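Dicas de oficina: como comparar garras sem acreditar no folheto

Quem tem uma oficina em casa e decide meter-lhe um braço robótico acaba sempre na mesma página de catálogo, com a garra a segurar um ovo. Desconfie do ovo. Qualquer garra segura um ovo se lhe derem tempo e boa luz. Ficam as dicas que fui juntando desde abril, quando comecei a experimentar modelos com o Wycliffe Langat.

Comece pelos puxadores
Gavetas e armários dizem mais sobre uma garra do que qualquer peça de demonstração. Escolha o puxador mais pequeno que tiver em casa e repita a pega 11 vezes, sem mexer em nada entre tentativas. Aponte as falhas a lápis, numa folha à parte. Se o vendedor disser que a falha foi da calibração, peça-lhe que calibre ele e recomece.

Não pague pelas almofadas de silicone
Os dedos da Kiani vêm com umas almofadas de origem que se vendem também à parte, a um preço que não comento. Uma tira de borracha de câmara de ar, bem colada, fez o mesmo serviço na minha bancada. Limpe os dedos com álcool antes de colar e deixe secar de um dia para o outro.

Força anunciada, força a sério
O número do folheto costuma ser medido com os dedos quase fechados. Meça com uma balança de mala, com a garra a meio curso, e depois outra vez com ela toda aberta. Das três garras que testei, duas ficaram bem abaixo do prometido. A terceira, alugada à Hiltirent, cumpriu, mas aquecia tanto que a desliguei antes do almoço.

Câmaras no pulso
São úteis para ver o parafuso e péssimas para ver o resto. Antes de comprar uma segunda câmara, experimente mudar o candeeiro de sítio. A Liudmyla Stasiv jura pela câmara de profundidade; eu continuo à espera de ver a diferença num puxador de latão polido.

Simulador: sim, mas com reservas
Dois braços dão o dobro das oportunidades para bater em alguma coisa, e é nas portas que isso se nota. Por isso aceito ensaiar primeiro no computador, onde uma ombreira lascada não custa nada.

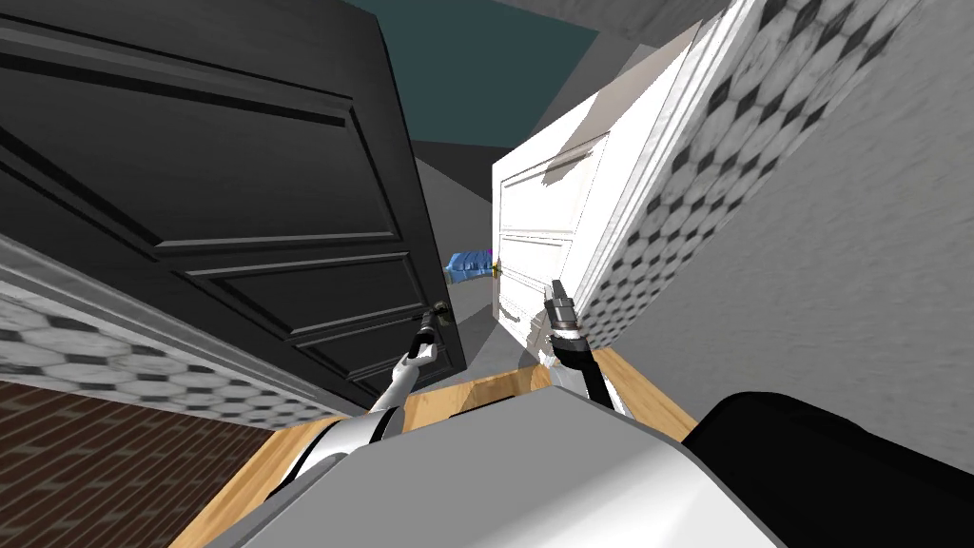
Comparar garras numa porta simulada serve para estudar o alcance e pouco mais. Atrito, folgas e dobradiças empenadas são o que o programa quiser que sejam. Dito isto, há posturas que vale a pena olhar com calma: a garra esquerda já está encostada ao pequeno puxador cor de latão da porta preta, enquanto a direita aponta para cima diante da porta branca, com os dedos ligeiramente abertos. Com puxadores tão pequenos, eu veria primeiro se os dedos cabem entre o puxador e o painel. Faça essa medição na sua porta verdadeira, com um paquímetro, e copie-a para o modelo.

Controlador
Fique com o que tiver o botão de paragem maior. O da Wotwood tem um menu bonito e um botão onde mal cabe o polegar. Cole-lhe fita vermelha à volta e mantenha-o do lado da mão com que não trabalha.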